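May 1, 2018

Back on the glaze tests today, properly this time. Raghavendra reckons the crawling on the Prallton batch is down to dust on the biscuit ware, and I reckon it's the glaze going on too thick, so we've split the tiles between us and we'll see who buys the cake. I sieved a fresh bucket of the white, let it stand over lunch, then gave it a good stir and sieved it again (lumps, loads of them, no idea where they come from). It felt like single cream by the end, maybe a touch heavier.

Firing plan is the slow one: 70 degrees an hour up to 600, then faster to the top and a short soak. Last time I skipped the soak to save time and got pinholes all over the rims, so never again! Angus Munro wants the cones set on the middle shelf as well as the bottom one, as the old kiln from Antunes runs cooler low down.
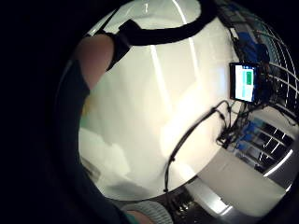 Glossy white, with grey shadow near the lower rim.

Sums for the Drirneo order, before I forget. They want roughly 2,000 tiles by the end of May, and we've clay for 3,000 if the reclaim behaves itself, so breakages shouldn't hurt us. The Puvgate frit is the bit I'm worried about. There are only 2 bags left and the supplier hasn't rung back. Raghavendra, if you read this before I'm in, could you try them again? The number's inside the cupboard door.

Also the sieve brush has vanished. I used an old pastry brush, which sheds.

Kiln on at ten past four, bung out until 600. Cones to check in the morning.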